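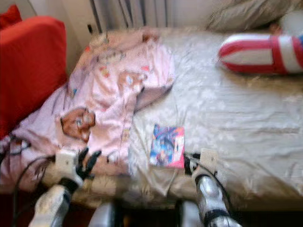 Single bed with patterned sheet and pink bear-print blanket, before making up.

Verdale House Residence: Bedrooms and Linen

This gallery presents the children's bedrooms at Verdale House and the bedding in daily use there. It is maintained by the Household Services Office and is intended for families preparing for a first stay, as well as for staff joining the residence. The notes cover the bed at the head of this page, the items found on it, and the way beds are made throughout the building.

The residence has 57 single beds on two floors. Each child is assigned one bed for the length of the stay, and bedding from home is welcome on all of them. The linen room holds 848 items, including sheets, blankets, pillowcases and mattress covers, and issues replacements on request.

The fitted sheet
White-to-cream, with a faint floral or damask pattern that has a slight shine. The creases running across the mattress are smoothed by hand, working from the head of the bed to the foot, and the corners are then pulled down again.

The blanket
Light pink, printed with small cartoon motifs and bears, the largest of them a brown teddy bear face. It lies bunched along one side of the bed and hangs over the edge at the corner. Blankets of this kind are shaken out, folded in half lengthwise and laid across the lower part of the bed, with the print facing up.

The card or booklet
Small and brightly colored, chiefly in blue, red and purple, with pink along one side. Cards, comics and small games are moved to the bedside shelf before the sheet is straightened. Staff do not place them in drawers, where they are easily overlooked at departure.

The striped piece
Long, rounded, red and white. Bolsters and soft toys are set at the head of the bed once the blanket is in place. Children may choose their own arrangement – the office asks only that the pillow remain clear for the night.

Making up the beds

Beds are made after breakfast. Children from the age of 6 are invited to take part, and most do so with some help at the corners. Sheets are changed weekly, or sooner when needed. Blankets brought from home are washed only with the family's agreement, in a separate load, and are returned to the same bed on the same day wherever possible.

Floor space under the beds is kept free for cleaning. Suitcases are stored in the luggage room on the ground floor and may be collected at any time during the day.

Bedding from home

Families are asked to mark each item with the child's name and room. Sewn labels last longer than ink. Fitted sheets should suit a standard single mattress; sheets made for larger beds gather under the sleeper and cannot be tucked in securely. Electric blankets are not permitted.

Items left behind are entered in the linen register and held until the end of June. Inquiries should give the room, the dates of the stay and a short description of the item – color and print are usually sufficient.

Contact

Bjarke Lykkegaard, Head of Household Services
Verdale House, Aasen Wing, Room 6
Internal extension 2694

Page last reviewed 11th January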